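Dallby slow-close fault

The Dallby slow-close fault, known among those who had to live with it as "the long goodbye," was a recurring failure in the gripper control software of the Dallby two-arm tabletop manipulator. An affected gripper, told to close on an object, would stop short of it, report a successful grasp and lift away with nothing. The arm then carried the nothing to its destination and set it down with great care.

Background

The manipulator was assembled for household sorting trials run by Kurnent, a small automation firm, using control software called Giáp. Its job was to pick up light plastic goods, chiefly toys, cups and kitchen tools, and move them from one spot on a table to another. Brochures for the software promised "human-like confidence," a claim the fault would later support in full.

Giáp judged a grasp by motor current. When the fingers met resistance the current rose, and once it passed a set limit the software declared that something was being held. It did not check what.

Discovery

The fault was first logged by Eirini Chrysikopoulos, a test engineer at Kurnent, during a series of 200 trials. The software's own report gave a success rate of 95 percent. Her written notes, kept in pencil on the back of the printed report, gave a much lower one. The two documents were discussed at a meeting that the minutes describe as "short."

Clear and thin-walled items fared worst in the trials, being hard for the cameras to find as well as easy to miss with the fingers. 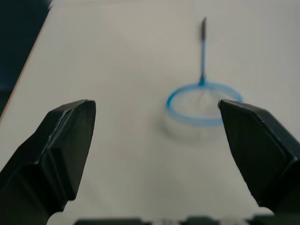 Open gripper fingers and a clear utensil with a blue rim and handle.

Cause

Chrysanthi Lambrakis, who maintained the Giáp code, traced the trouble to the grease in the finger slides. As it thickened with use, the fingers needed more current to move at all. After enough cycles the friction alone was sufficient to pass the limit, and the gripper concluded that it had caught something. In a sense it had caught itself.

The maintenance manual called for fresh grease every 800 cycles. It did so in an appendix on shipping and storage, between a note on pallet sizes and the address of a freight agent.

The two-arm tasks made matters worse. If one gripper reported a false grasp near the other, both arms moved on to the next step, and the second arm might close where the first was still parked. Contact at low speed bent a finger mount on 2 occasions. No one was hurt, though the incident form has no box for "arms shook hands," and the entries were filed under weather.
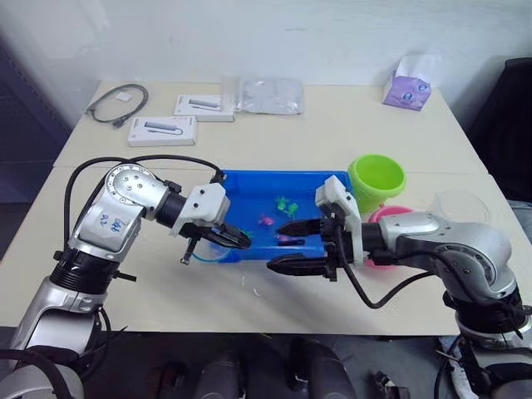 Kurnent responded with a rule that neither arm could enter the shared space over a tray until the other had reported its position, as opposed to its opinion. This slowed the work a good deal. Operators were also told to keep their hands off the table while either arm was powered, an instruction already printed in the manual and widely regarded as a suggestion.

Correction

A software update issued on 06/09/2025 added a second test. After closing, the gripper compared the gap between its fingers with the expected width of the object, and a mismatch counted as a miss. The current limit was also reset at each startup by opening and closing the fingers on empty air.

The update introduced a smaller fault of its own, in which soft objects that squashed flat were reported as absent while being held. Fater, the supplier of the finger pads, proposed a stiffer pad as a remedy. Lambrakis replied that the pads were not the part being squashed, and the matter was settled with a table of allowed widths for soft goods.

See also

False positive
Gripper maintenance
Interlock
Stick-slip friction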